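Paid home helper, laundry and bedrooms, Bellholm

Bellholm is a shared family house in Drodside with 4 bedrooms in daily use. We are hiring one part-time helper to fold, sort and put away clothes and to keep the beds and wardrobes in order. The job starts in September. You would report to Neema Laizer, who runs the house.

The work

Clean clothes are brought up from the laundry and folded on the beds. Most of it is everyday wear: shirts, knitwear, children's things and a lot of pants. Jeans and denim pants are folded in half lengthwise first, with elastic cuffs laid flat and not tucked under. Folded items go in one stack per person at the head of the bed, and long garments are hung up the same morning. 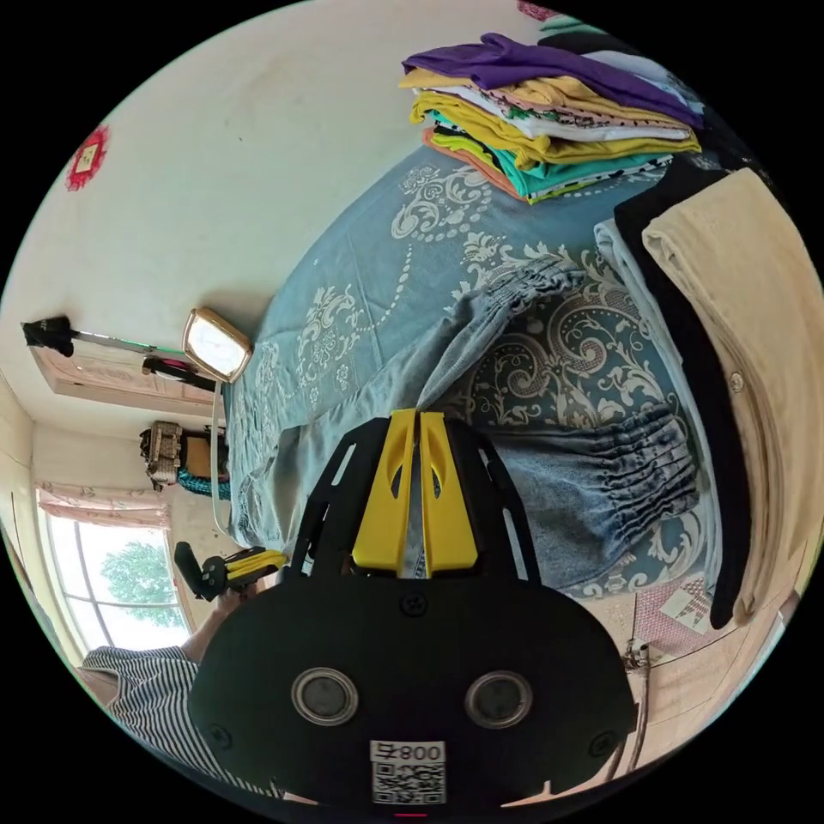
Light denim pants on the bedspread, with folded clothes stacked at the top of the bed.

Once the stacks are finished they are put away. Shelves are labeled inside the doors. Small knitted things go in baskets and anything that needs a button or a hem goes in the mending bag, with a note of what is wrong with it. Please don't guess at whose sock is whose. There is a box for singles.

You will also:

- straighten and air the bedspreads and quilted blankets
- change bed linen every 2 weeks
- dust the clocks, window frames and the tops of the wardrobes
- shake out the valance curtains and wash them when asked
- tell Neema when hangers or detergent are running low

The carved wardrobe panels collect dust in the grooves. Use the soft brush and a dry cloth on them, no spray.
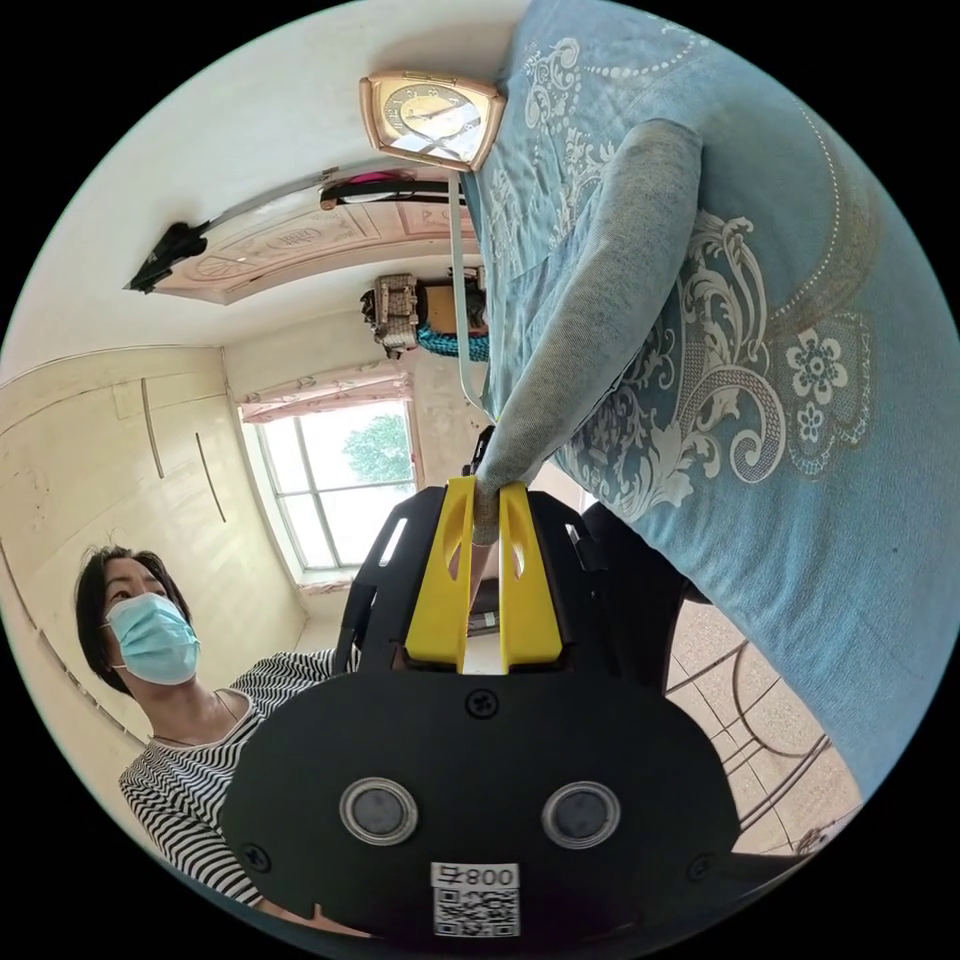 Ironing is not part of the job. Neither is cooking, and you will not be asked to look after children. Heavy blankets are sent out to Sadeo, the laundry on the main road, and their driver carries them up and down the stairs.

Hours and pay

Mornings, 8:30 to 12:30, three times a week. We can move the start time a little to fit a bus or a school run, but we need it to stay the same from week to week. Pay is $300 a week, paid weekly by bank transfer. The first month is a trial for both sides, at full pay.

Who we are looking for

Someone careful with other people's clothes and comfortable working in rooms where people may come and go. Experience in a hotel, a care home or a laundry is useful but not required. You need to be able to stand for most of the morning and use a step stool. The bedrooms are upstairs and there is no elevator.

How to apply

Send a short note with your work history and one reference to Radomir Dervishi at Minja, the agency handling applications for us, or drop it off at 93 Drodside Road. Say which mornings you can work. Interviews are held at the house and take about half an hour.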